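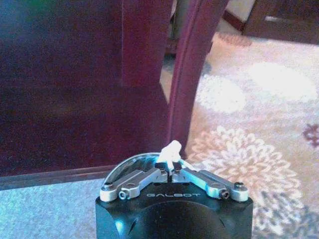

Is the multi-day surf pass at Gimden worth it for a beginner?
Asked Oct 3, 2020

Looking at a week in Fedton. The school at Gimden beach wants 92 up front for "unlimited" group lessons. Unlimited sounds like marketing to me. Has anyone gotten more than one lesson a day out of it?

2 answers

I did it in July. Unlimited means if there's a spot, and groups fill up by breakfast. I got six lessons in seven days, and two of those were mostly standing on the sand talking about stance. Single lessons were 15 each, so do the math -- I saved nothing. Board rental after 4 is extra too, whatever the website says. Ask them in writing what happens on flat days. I never got a straight reply.

go to Dredstead instead, less wind. parking is bad tho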